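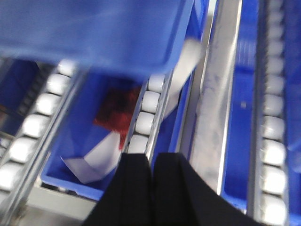
Baltley's parts library will open for evening returns from October, after members asked for longer hours. The library lends out spare parts and small tools for household repairs, and has 595 members on its books. Blue plastic containers like these, set between sloping roller tracks, are a familiar sort of storage to anyone who has worked in a stockroom. Returns will be taken until 8pm, two hours later than at present.

Kiều Cù, who runs the lending desk, said many people could not get there before closing time. "They finish work at six and we have already shut," she said. "Last winter we had almost 40 items overdue at once, and most of those people had tried to bring them back."

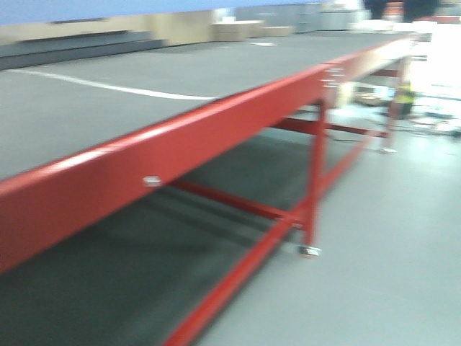 The yearly fee will go up by £6 to help pay for the extra staff hours. Members who joined this summer will not pay the new rate until they renew. A grant of £335 from the Drita fund will cover new signs and lighting at the side entrance.

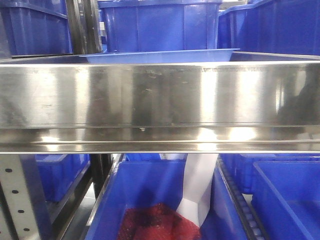

Blue storage bins on a shelf behind a stainless steel beam.

Borrowing hours stay the same for now — the desk will look at them again in spring. Larger items must still be booked in by phone.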